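4.2 Working at the picking cell (Brelent line, Brullurville warehouse)

Before the Prurnoline system was installed, one person took every item from the bin by hand and put it in the order box. Now the arm does the picking and the operator takes care of the bin, the exceptions and the stops. Please read this section also if you know the old station well.

Starting the shift

1. Check that the clamp on the bin is tight. Do not move the bin after calibration.
2. Put mixed items in the bin, maximum 30 pieces. Do not press them down.
3. Close the gate and turn the key to AUTO.
4. Wait until the lamp is green, then press START. The arm makes one slow test movement.
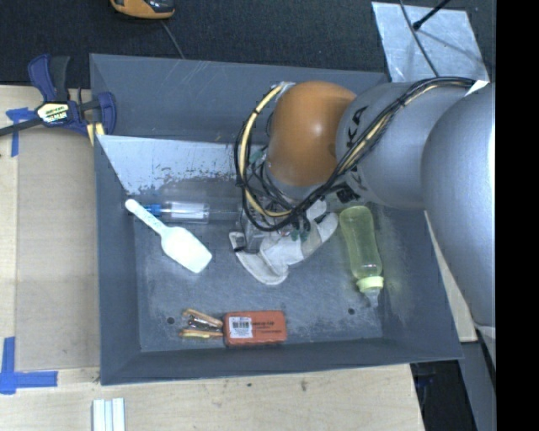
5. When the arm fails three times with the same item, the lamp becomes yellow. Press HOLD, open the gate and take this item out by hand. Write its code on the exception list.
6. Close the gate and press CONTINUE.

CAUTION: Never reach in the bin while the lamp is green, even if the arm is standing still. It can start again without a sound.

Note: Exceptions are not counted as mistakes of the operator. The former target of 400 picks per shift is not valid for this cell.

Note: Operators change place with the packing table every 33 picks lists. If error 19 is shown, do not restart. Call the Cabello service desk.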